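Search tickets Search Advanced

Ticket: tapered cups, table clearing, unit 3
Opened by: Necati Yüksel, Wattimena
Site: Cestmont kitchen bench
Software: Gorley task runner
Status: open
Date: February 23, 2025

Problem. Customer wants table clearing as a daily chore. Plates ok, bowls ok. Tapered cups not ok. Out of 80 clearing runs we logged 57 as done with no hands on. Nearly all the rest died at the cups. Either the fingers slip up toward the narrow end, or the planner picks up one cup and thinks the job is finished when it's really holding two.

Need to know if this is a grip problem or a seeing problem. My money is on seeing. Lorkix says grip, of course, they sell finger pads.

Step 1. Checked wrist camera feed. Lens clean, no lag, exposure fine. Left it alone.

Step 2. Pulled a wrist view with the blue plastic held near the wide end, tip pointing away. Look at the pale band partway up. In the software it's treated as one object, straight over the band. To me it reads like two sections. Sent to Gorley with a note asking what their model makes of it.

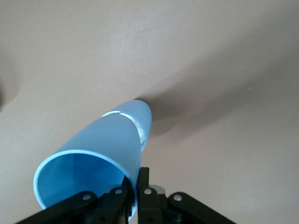

Is a machine like this ready to clear a family table without someone standing by?
Not yet. It can do the easy dishes most of the time, but stacked or tipped cups still need a person close enough to step in.

Step 3. Dropped grip force one notch. Slips went up. Put it back. Raised it one notch, fewer slips but cup walls flex and I dont love that. Back to default again.

Step 4. Changed approach so it grabs near the wide end only. Better. Did 9 tries, 3 slips. Before that it was more like half. Not good enough to close the ticket but Cestmont can live with it for now.

Step 5. Tried the "separate first" routine. Idea is to pull nested things apart before moving anything. Works on bowls. On cups it needs to know where one ends and the next begins, so we're back to the seeing problem.

Step 6. Full layout, fingers open, nothing held. Plate with the bread and lettuce, bowl, two light blue cups on their sides over on the right. Smaller one has something white and fluffy in its mouth. Asked the planner for a task list from this view. It gave plate, bowl, cup. One cup. Also no line for the white stuff, so it would go to the dish rack along with the cup. And it wants to move the plate with the food still on, need a rule for that, a person would ask if you're finished eating. 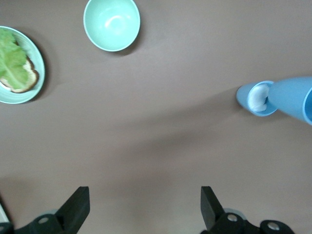 Where this stands

Seeing problem, mostly. Grip is second. Asked Gorley for:
- a count check after each pick
- a look inside open cups before racking
- "food present" flag so plates get skipped

They say the flag exists but is off by default. Turned it on, havent tested. Count check is maybe October, no promise.

Told the customer: fine for plates and bowls with someone in the room, cups by hand. They asked if it saves time. Right now, no, you spend about as long watching it as you would clearing the table yourself.

Leaving open. Next update after I test the flag.

Comments

benchrat: Same thing with paper cups at our place. We gave up and bought ones with straight sides.

m_oduya: Try slowing the wrist on the last bit of approach. Helped with slips for us, did nothing for counting.

benchrat: What pads are you running, the Lorkix soft ones or stock?

Necati Yüksel: Stock. Soft ones are on order.

tillie44: I'd pay for one that only did plates tbh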